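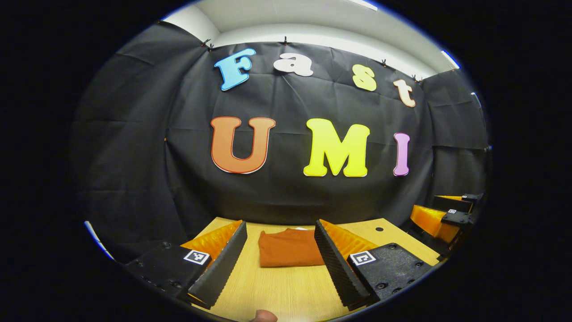 "Fast" in cut-out letters on black cloth, clips along the top hem.

Reading order for a collected comic series with crossover issues and two numbering schemes

I have the first two hardcovers of Skildale and most of the single issues after that, and I can't get the order to line up. The hardcovers number the chapters straight through. The single issues restart at 1 when the publisher changed from Kerken to Sudar, then switch to what the covers call "legacy" numbering, so the issue after 11 is 50. There is also a four-part crossover with another title, The Szewczyk File, and the second hardcover includes parts 1 and 3 of it but not 2 and 4.

What I would like to know:

Is there a gap between 11 and 50, or are those consecutive?
Where do crossover parts 2 and 4 go, and are they needed to follow the plot?
Does the 274-page softcover replace the second hardcover, or is it different material?

I read for story and don't care about first printings. I've checked the indicia on the issues I own and they only give the issue number and the month. Mine run through November.

Posted by papercut_ledger

tidewrack

11 and 50 are consecutive. Legacy numbering adds up every issue ever published under the title, whoever published it. Kerken put out 38 regular issues. Sudar put out 11. 38 plus 11 is 49, so the next one is 50. No pages are missing between them, and the cliffhanger at the end of 11 (the signal station, the second lamp) is picked up on page one of 50.

The annual isn't counted in that total. Some online checklists do count it and end up one higher from that point on. If a list tells you the lighthouse issue is 51, it is using the wrong count and every number after that will be off by one as well.

For the crossover, the order printed on the covers is the order to read in:

Part 1: Skildale (Sudar) 7
Part 2: The Szewczyk File 3
Part 3: Skildale (Sudar) 8
Part 4: The Szewczyk File 4

Then go on to Skildale 9. The hardcover has parts 1 and 3 because those are the ones that ran in Skildale. It covers the missing chapters with a single text page between them, in small type, which is easy to take for a credits page.

Part 2 can be skipped. It is mostly the detective's side of the warehouse meeting and the dialogue is repeated in part 3 with different panel layouts. Part 4 should be read. The map changes hands in part 4, and in issue 9 the other character already has it with no explanation beyond one caption box.

The softcover is different material. It collects Sudar 5 through 11, the annual, and all four crossover parts. The second hardcover ends with 8. So there is overlap of four issues (5 to 8), and if you buy the softcover you get 9, 10 and 11 plus the two parts you lack. The lettering was redone for the softcover. Two balloons on the bridge page had been assigned to the wrong speaker in the hardcover and they are corrected.

If you already own 9 to 11 as singles, the cheaper route is to find Szewczyk File 4 on its own. It was not a scarce book.

Murdo Lennox

Agree with most of the above, with one correction and some additions.

The annual has to be placed somewhere, and the softcover puts it last, after 11. In story order it goes between 6 and 7. The tell is the main character's left hand. It is bandaged in 6 and in the annual, and the bandage is off in 7. The softcover's placement also spoils the effect of the end of 11, where you want to go directly to 50.

So the full order for the Sudar run is:

1 to 6
Annual
7
Szewczyk File 3
8
Szewczyk File 4
9 to 11
50 onward

On skipping part 2: the dialogue is repeated but the art is not. Part 2 has a different artist and a looser line, and the warehouse layout is only drawn in full there. Several people have complained that they couldn't follow who was standing where in part 3. Reading part 2 first fixes that. It takes ten minutes.

For digital readers, the store sorts by issue number within a series and treats the renumbered issues as a separate series with the same title. Sorting by release date gives the correct sequence except for the annual, which shipped late. I keep a manual list for this reason. The digital edition of issue 9 also has pages 14 and 15 as two single pages when they were drawn as a spread, so turn the device sideways and switch to two-page view before you get there.

The barcode can help with loose singles that have lost their covers' corner box. The small five-digit supplement to the right of the main code gives the issue number in the first three digits, then the cover variant, then the printing. On 50 those first three digits are 050. If you see 011, it is the earlier issue, whatever the seller's label says.

There is a slipcase edition of some 701 pages that has everything in order including the annual. It was sold by subscription only, 200 copies, and there is no sign of a reprint, so I would not wait for it.

quillback

i just read them in the order they came out and it was fine. the annual is kind of boring anyway. didn't know the szewczyk ones were part of it until way later

does anyone know if the lamp thing gets explained after 50, i stopped at 53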